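Folding Shirts With Two Arms: A Student Team Explains Its Setup

The robotics club at Bernton is preparing a laundry task for the Makokha student competition in August. Leopoldo Tapia handles the arms and the control code. He describes the task in few words: take a shirt from the pile, fold it, set it aside, take the next.

"The folding steps are fixed," Tapia said. "Finding a hem or a sleeve in a heap is the hard part. A rigid part has one shape. A shirt on a table has a new one each time."

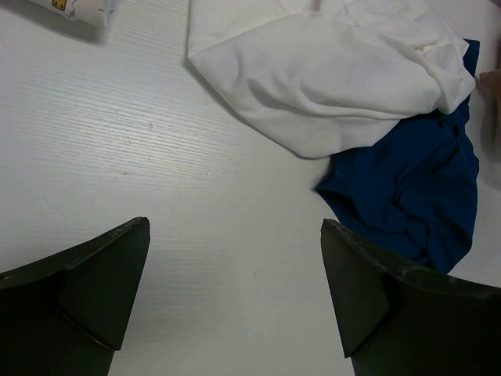

The team works from demonstrations, with a target of 1000 before the entry closes. Each one is logged with the joint positions of both arms and all the camera streams. "We trained on 97 to check the pipeline," he said. "The policy reached for the right area and closed too early. That was a timing offset between the cameras and the motors, and we corrected it in the logger."

Dark cloth gave a separate problem. Folds in navy fabric have little contrast, so the team fixed the exposure by hand and stopped using the automatic setting. 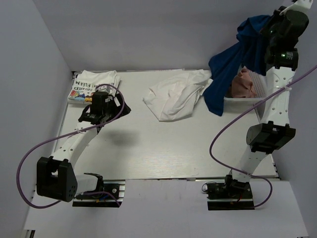

Interview by Percy Ticona
10 March 2025

Cable routing took longer than Tapia had planned. A cable that is too short pulls on the wrist at full reach, and one that is too long can drag across the cloth. "We went through five layouts," he said. "The current one has slack at the elbow and a clip on the upper link."

The rules allow two attempts per shirt. A dropped garment may be picked up again if it stays on the table. Tapia wants the regrasp to be part of the training data.

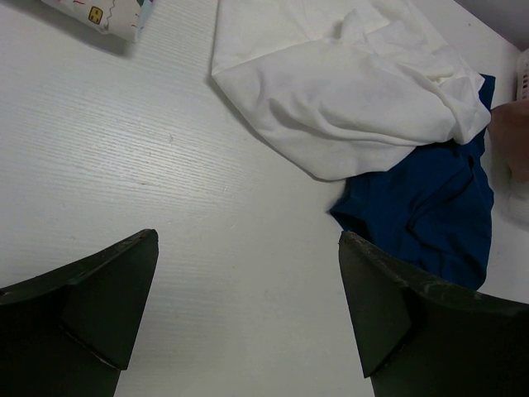 "If every demonstration is clean, the policy has no data on recovery," he said. "So we record bad grasps too, and we label them." The labels are entered in Plullon, the club's own annotation tool. Fingertip wear is checked before each session, and the next change is a softer pad for thin cotton.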